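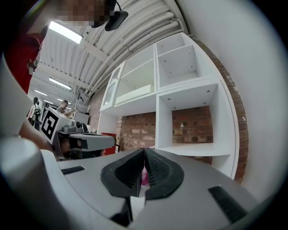
Frequently asked questions about the Plistley gripper build

What is Plistley?

Plistley is a hand-held gripper with two fingers that you squeeze to pick things up while a camera watches what the fingers do. We build them in a shared workshop called Brirside. The name came from a misread label on a parts drawer, and by the time we noticed, it was on the invoices.

Why hold it by hand? Isn't the point of a robot that you don't have to?

You hold it first so that an arm can hold it later. The recordings are what the arm learns from. Usha Hegde, who started the project, calls this "doing the chores twice."

How much does one cost to build?

Our last one came to 291 dollars in parts, camera not included. The first cost a good deal more, most of it spent on ordering the wrong bearings and then ordering them again.

Can I build one at home?

Yes. You need a printer that can manage the outer shell in one piece, a soldering iron, a set of hex keys and a table you don't need for dinner. Kurniawati Pillai built hers in an apartment kitchen over two weeks in April and reports that the shell takes 12 hours to print and that the neighbors can hear all of them.

What are the fingertips made of?

Flexible filament, printed slowly. Keep it dry or it comes out looking like a bath sponge. We tried casting them in silicone for a while. The silicone was better in every way except that it stuck to the mold, the bench and Silviu.

My fingers close crooked. What did I do?

Most likely you tightened the left rail before the right one was seated. Back off all the screws, close the fingers by hand, and tighten a little at a time, going side to side. If they still meet off-center, check the linkage pin for a burr. Please don't file the fingertips to match – we have a box of those already.

What should I practice on?

Small, light things with edges. Start with a bit of sponge or an eraser and work your way up to whatever made you want a gripper. Grapes are an advanced topic.

What are the square black-and-white markers for?

They give the software something it can recognize, so it can work out where the camera is in the room. Print them on matte paper, glue them flat, and measure the printed size with a ruler. Your printer's opinion of 100% may differ from ours.

How many recordings do I need?

For one simple task, we aim for 2000 clips. Rozália Lukáč got a usable result with fewer by being careful, a method the rest of us are still looking into.

Does the lighting matter?

More than we wanted it to. Overhead tubes can show up as banding, so set the exposure by hand and match it to the mains frequency. Don't change it halfway through a batch.

Which software do you use?

Truton for recording and Lumenta for sorting the clips afterward. Both are our own scripts and both have a readme. The Truton readme is even correct.

Can I come in and try one?

Members can use the grippers whenever the shop is open. Everyone else should write to Milagros Catacutan first and she'll find you a slot. Wear short sleeves or roll up long ones, as the linkage likes cuffs.

Something broke. Should I tell you?

Yes, with a photo and the revision number from inside the shell. "It makes a noise" is a fine start, but say which noise.

Is there a kit?

Not yet. There is a parts list, last revised 4 August 2025, and it includes the right bearings.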